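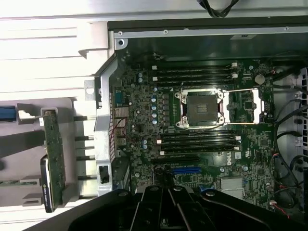

Kevthorpe Evening Course in Computer Repair
Handout 3: Putting a Workstation Back Together
October 16, 2022

Welcome back, everyone! Last time we spent most of the session taking things out, and I know a few of you went home wondering whether it would all go back in again. It will, and you have a good deal more time than you think, so please don't rush.

We start with the case on its side and the panel off. Before you pick up a part, spend a minute or two just looking at the board (I still do this myself, after more machines than I care to remember). Find the CPU socket first. It is the square with the metal frame around it, and the memory slots sit close by.

Set your parts out so that each one has its own place. A processor should rest flat in something shallow, memory can lie in a groove, and a hard drive is quite happy standing up as long as it can't tip over.

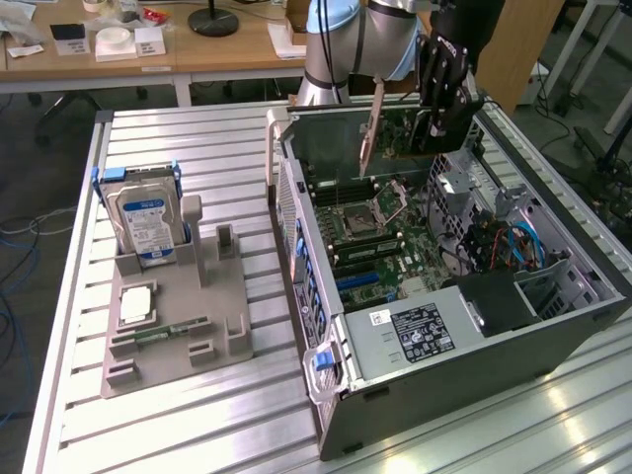 Fig. 2. Parts fixture at left, open tower at right, with an expansion card partway in.

The order we will follow:

1. Processor. Lever up, plate back, lower it straight down. No pushing!
2. Memory. Open the white clips, match the notch, press both ends evenly.
3. Expansion cards. Line up the bracket first, then the edge of the card with its slot.
4. Hard drive. Rails on, then slide it into the bay.

Allow about 30 minutes for all four steps, and 10 more for checking. Bring your Altell workbook, as the slot diagrams are in there and we'll be filling in the blank one together.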